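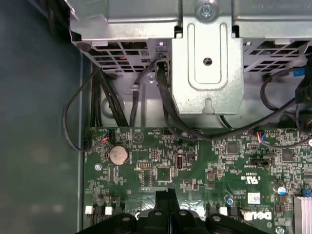
Computer refurbishment is the repair and resale, or donation, of used desktop computers and servers. It differs from recycling, in which machines are broken up for their metals and plastics. Most refurbished equipment comes from offices and schools that replace their computers at fixed intervals.

Work usually begins with the erasure of stored data. The case is then opened and cleaned, and the memory, drives and power supply are tested. Parts that fail are replaced with new ones or with parts taken from other machines. In the town of Pallmont, the Voden workshop handled 1,000 computers in its first four years and passed 94 per cent of them on to new owners — chiefly schools and small firms.

Servers are treated separately, as their parts are costlier and buyers fewer. 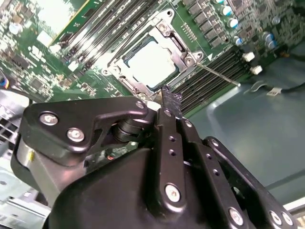
Lavanya Mudaliar has argued that the trade overstates its benefits, and that an old server kept running for another 4 years may use more power than its reuse can justify. Nithin Krishnan disputes this for machines that are switched on only in working hours.

Refurbished goods are commonly graded by outward condition. Grades are not uniform between sellers, and a warranty, where one is given, is often shorter than that for new equipment.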